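Basket Swap Returns to Brordale Library

Posted 11 March 2025

The spring household swap is coming back to the Brordale library, and this year it has its own corner for baskets and trays. Residents can bring up to two items each and take home the same number, free of charge.

Ohemaa Kyei, who started the swap with her neighbor Salamatu Sulemana, said that last March people asked for baskets more than for any other thing. "They came for books and they left with something to put the books in," she said.

Items must be clean and without broken edges. Woven pieces are welcome in any color – also small toys, if they are complete. Furniture and electric goods cannot be accepted, as the hall on Dankwa Street has very little storage.

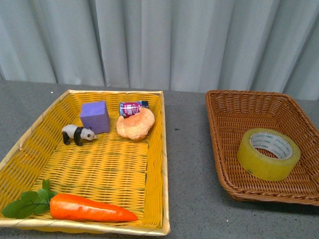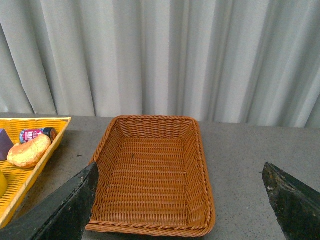
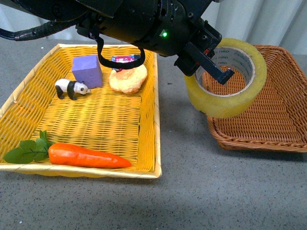
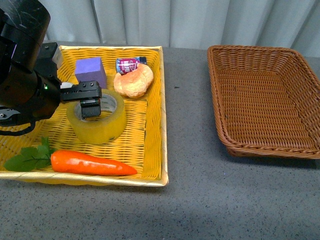 How to take part

Doors open at 11 in the morning. Please leave your items at the front desk, where Rodica Avram will give you a paper ticket for each one. The tickets can be used the same day only.

Bus riders should get off at the Ronard stop and walk past the post office. Parking behind the library is closed for road work until the end of the month.

Things which are not chosen will go to the Lultus thrift shop. Last year the swap found new homes for 1116 items, according to Kyei – most of them were kitchen goods and children's clothes.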